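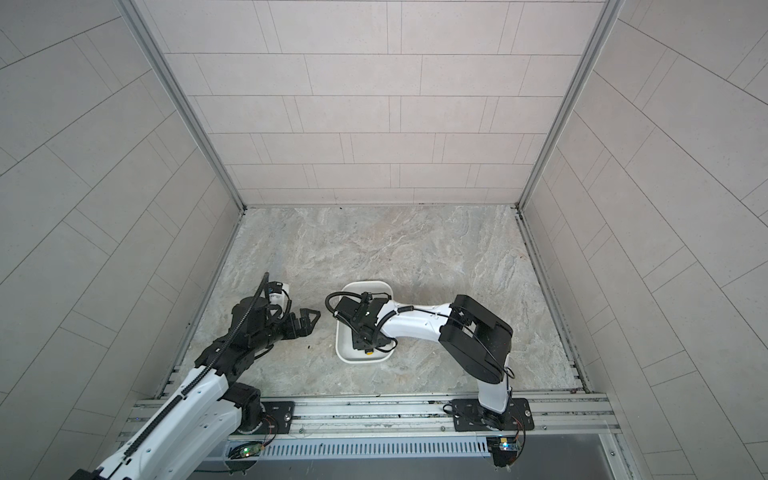 White tray on the marble-look floor, gray tile behind

Category: Floors, Walls & Tile » List Archive

Apr 19, 2018

Re: gray wall tile with veined floor — too much?

Quick one before I have to run, sorry for the fragments.

> We are stuck on the utility room. The floor is picked, it's the pale
> gray Jalora with the beige and white veins, and I don't want to change
> it. For the walls we were thinking light gray rectangles, the plain
> Serner ones, all the way around on three sides. My husband thinks gray
> on gray will look like a locker room. Also the installer asked if we
> want them stacked straight or offset and what color grout and I had
> no answer. And he wants to put metal trim in the corners, which sounds
> cold to me?? Has anyone done this combination and lived with it?

Yes to the combination. See photo at top. Pale gray floor with the beige and white veining, light gray rectangles on the back and both sides, offset like brick. Does not read locker room to me at all. The beige in the veins does the work, warms the whole thing up. If your floor was flat gray I would side with your husband.

Offset vs stacked. Offset, for me. Stacked looks great in a showroom and then every wall that's slightly out of square shows up as a crooked line you'll stare at for years. Ours were out and with the offset I stopped noticing by the second week. Ask your installer how level his first row is going to be, that matters more than the pattern.

Grout — we went darker than the tile. Thin lines though, keep them thin. The dark shows the brick pattern, otherwise the wall goes to mush from across the room. Also light grout near a floor in a utility room, no. Had white grout in the last house and scrubbed it every August when my in-laws came. Never again. Do a sample board first, two or three tiles on a piece of scrap, let it dry fully before you judge. Thampi dark gray dries a good bit lighter than it looks in the bucket.

Metal in the corners. Don't be scared of it. Silver aluminum posts in the two back corners, and a metal strip along the floor on the left wall and the right. I was against it too. But cut tile edges meeting in a corner chip, mop hits them, cart hits them, and then you're patching forever. Silver goes with gray anyhow. Get the same finish for the corners and the floor strips, we almost ended up with one shiny and one brushed becuase they came from different places.

Stuff I'd do different:

Order extra. We bought 70 boxes for the whole job (this was the utility room plus the long hallway plus the laundry) and came up 2 short. The next batch was a different gray. You can tell if you know where to look, and I know where to look.

Seal the floor before anything else goes in if yours is real stone. If it's printed porcelain skip that. Check the box, my sister sealed a porcelain one and it was streaky for months.

Crumbs. A pale veined floor hides dust really well but one dark speck and you see it from the door. There's one in the picture even, left of the tray. I sweep more than I used to. Not a reason to change the floor, just so you know.

The tray since someone always asks — plain white, rounded corners. Small things go in there and then it's one thing to lift when you mop. White looks nice against the veining, I tried a gray one and kept kicking it.

Prices, I paid 114 for the corner and floor trim from Tiden, all of it, delivered. No idea if that's still right. The tile I'd have to dig out the receipt, will look this weekend if you want it.

So — keep the floor, offset, dark thin grout, say yes to the trim. Send a picture when the first wall is up, and tell your husband to wait until the grout is in before he votes. Bare tile with no grout always looks terible.

Gotta go, sorry if I missed any of the questions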